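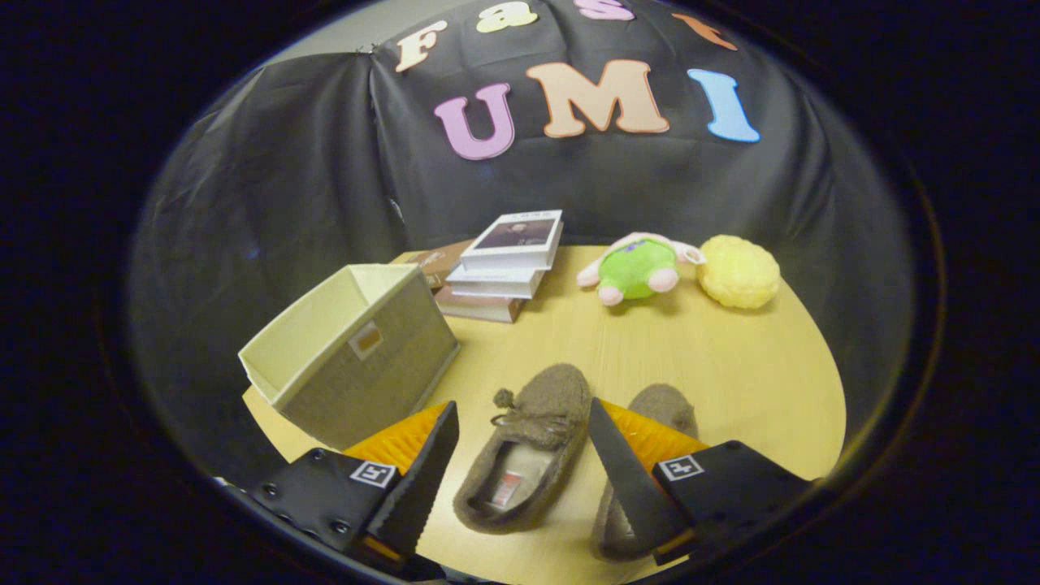

Mervin Turcotte wrote in to say that I was being cheap again, and that a lab willing to pay for a robot arm ought to be willing to pay for whatever feeds it. He had read my April notes on the Medach hand-held gripper kit and thought I had judged it on price before I'd lived with it. Fair enough. I have lived with it now, and I'm still going to talk about price.

For anyone who skipped April: the Medach kit is a pair of hand-held grippers with a camera on each, plus a license for the software that turns your recordings into something a robot policy can be trained on. You hold the thing, you do the chore, you do it again. The sales page says this "removes the robot from the budget." It removes the robot from the first page of the budget. The arm comes back on page two, along with a mount, a controller and somebody's time to get them all talking.

The hardware first. The grippers are decent. The jaws open and close smoothly, the trigger has a bit of slop that I stopped noticing, and the soft pads hold their shape. I tried felt slippers, paperbacks, hardcovers, plush toys and a fabric bin on a round table, which is the sort of tidying-up job everyone seems to want a demo of. Felt is kind to a soft-finger gripper. If your planned work is slick plastic or thin sheet, don't take a slipper as proof of anything, and ask the vendor to do your part in front of you before you sign.

The printed markers on the jaws are what the software uses to work out how far open they are. Keep them clean. A replacement set costs more than I would pay for stickers, and Medach won't publish the file so you can print your own. I asked twice.

Now the money, where I part ways with Mervin. The kit price covers two grippers and 6 months of software. After that the license is billed per seat, and a seat means a person recording, even if that person records one afternoon a month. We have students coming and going, so seats were the biggest line in our second-year estimate, well ahead of spare parts. Metov sells a comparable gripper with no license at all and a much worse manual. Lema will rent you a pair by the month, with a deposit that made our purchasing office laugh out loud.

Plan for recording time too. I logged 234 takes over the trial on a single pick-and-place task. The software rejected 81 of them, mostly for lost tracking when I moved too fast or leaned in too close. That leaves 153 usable takes, and the labor on the rejected ones costs exactly the same as the labor on the good ones. The quote I was given assumed every take would count. When I pointed this out, the rep offered a training day, at a price.

Battery life is fine. The carrying case is nice, if you care about cases. The cable strain relief on one unit had started to split by the end, and Medach replaced it quickly and without arguing, so credit for that.

Mervin's other point was that buying cheap means buying twice. Sometimes, yes. We did it with the Plirkano arm, which is now holding a door open. But that was a bad arm, and we'd have known it if we had rented one first.

If you're writing a budget this summer, get the seat price in writing for the second and third years, put in a line for rejected takes, and don't order the arm until you've seen your own recordings run on one. I would buy a single gripper and skip the pair if Medach sold them that way. They don't. Our order is on hold until they answer the seat question, and the trial kit goes back in its nice case.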